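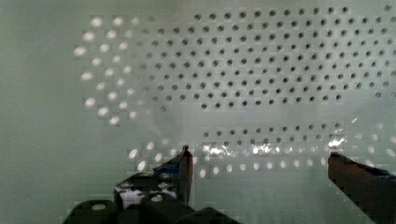
Attachment 1, perforated panel, left side. Some holes bright, others dark.

Ticket 3226
Opened: December 2024
Category: Furniture and fixtures
Product: Bulline perforated panel, grey-green
Priority: Low (set by system), High (set by customer), Low (set by system again)
Status: Closed, customer satisfied, more or less
Requester: Zewditu Ambaye

Original request

Hello. I have a Bulline panel on the front of the built-in cabinet in my hallway, the kind with the field of little round holes in it and a plain strip down the side. It was put in by Clokex in April along with the shelf behind it. It has been a perfectly good panel, in that I have never once thought about it.

Now I think about it every evening. Part of the hole pattern glows. The holes along the curved left edge of the pattern are lit up white, the next ones in are a sort of pale gray, and farther over toward the upper right they are plain dark, the way holes are supposed to be. Photo attached. From the couch it looks like the cabinet is starting up.

My questions:
Is the panel coming loose?
Is there supposed to be something behind the holes?
Should I be unplugging things?

I've read the care booklet. It covers dusting.

Reply 1, Oltevis Home Support

Thank you for contacting Oltevis, who handle support for Bulline panels. We are sorry to hear your panel is glowing. Please try the following:

Wipe the panel with a soft dry cloth.
Check that all doors are closed.
If the problem persists, reply to this message.

Customer

I have wiped it. It is now a clean glowing panel. The doors are closed. The problem persists, and so do I.

Reply 2, second line

Hi Zewditu, I've taken this over from the first-line queue. You can stop wiping.

The photo helps a lot. The bright holes are what you get when there is light behind the panel and a straight path from it through the hole to your eye. The dark ones either have no light behind them or you're looking at them at the wrong angle to catch it. The panel itself has no lighting in it and never did, so we are looking for a lamp, a window or a gap somewhere behind.

Could you tell me:
1. What is in the cabinet on the left side?
2. Does the cabinet have its back board fitted?
3. Does the bright patch move when you move your head?

About unplugging: if anything in there smells hot, buzzes or is warm to the touch, yes, unplug it and leave it off. Otherwise leave everything as it is so we can find the culprit.

Customer

1. The router, a box of light bulbs (not plugged into anything, I checked, feeling foolish), spare batteries, two umbrellas and a strip light made by Ammann that I forgot existed. It was sold to me as a closet light. It is off.
2. I thought so. I'd have to take the shelf out to look.
3. Yes! If I go left, the patch slides over. If I crouch it changes shape. I spent longer on this than I want recorded in a ticket.

Nothing is hot. Nothing smells, apart from one umbrella.

Reply 3

Patch moving with your head is good news. It means the panel and its holes are fine and we're only dealing with geometry.

Tests, please, in this order, with the hallway light off:

Test A. Switch off the Ammann strip at the wall plug, even though it is off.
Test B. Put a towel over the router. Two minutes, no longer, it needs air.
Test C. Hold a sheet of cardboard flat against the inside of the panel on the left.

Note down what the holes do each time.

Customer, test results

Test A. No change. The strip was off and is now more off.

Test B. No change. The internet also survived.

Test C. All the holes went dark where the cardboard was. When I slid it to the right, the left ones lit up again, one row after another. I did this several times for science.

So it is coming from behind, as you said. I then got the flashlight and took the shelf out, which meant finding somewhere to put everything on the shelf, which is why the umbrellas are now in the bathtub.

There is no back board. I mean there is one, but it stops short. On the left there is an open slot as wide as my hand, and behind the slot is the old pass-through to the kitchen, which I was told had been closed up. It has been closed up on the kitchen side with a piece of frosted plastic. My under-cabinet light in the kitchen is right on the other side. I replaced that light at Thanksgiving with a much brighter one.

I have been haunted by my own kitchen.

Reply 4

That'll do it. Could you confirm by switching the kitchen light off and looking at the panel?

Customer

Off: all dark. On: glowing. Off: dark. On: glowing. My neighbor across the street may believe I'm signaling.

Reply 5

Confirmed, then. Cause is light from the kitchen coming through the gap in the back board. The panel is not faulty and isn't loose.

Fix: measure the slot and add 18 mm on each side for overlap. Cut a piece of thin hardboard to that size, paint the side facing the panel matte black and screw it to the existing back board. Please don't tape anything to the inside of the panel itself. The router is in there and those holes are its only ventilation.

The short back board is an installation matter, so I've sent the ticket to Clokex with your test notes. They may want to do the work themselves.

Note from Clokex, forwarded

Back board was cut short on the left to leave cable access. Customer was informed.

Customer

Customer was not informed. Customer would have remembered a hole the width of a hand. Also there are no cables in it.

Note from Clokex, forwarded

We can supply the hardboard piece free of charge. Fitting is 200 dollars.

Customer

I'll take the hardboard.

Customer, final update

Piece arrived, fits, already painted, credit where due. Four screws, one of which is somewhere inside the cabinet and can stay there. Kitchen light on, hallway light off, and the panel is dark all the way across.

One thing. I used to get up for water at night and the glow was enough to see the hallway by. I walked into the shoe rack yesterday. Does Bulline sell a panel with a light in it?

Reply 6

No, but you own an Ammann closet light.

Resolution code: External light source
Parts used: none from stock
Internal note: first-line script still says to wipe the panel. Have asked for this to be changed. Again.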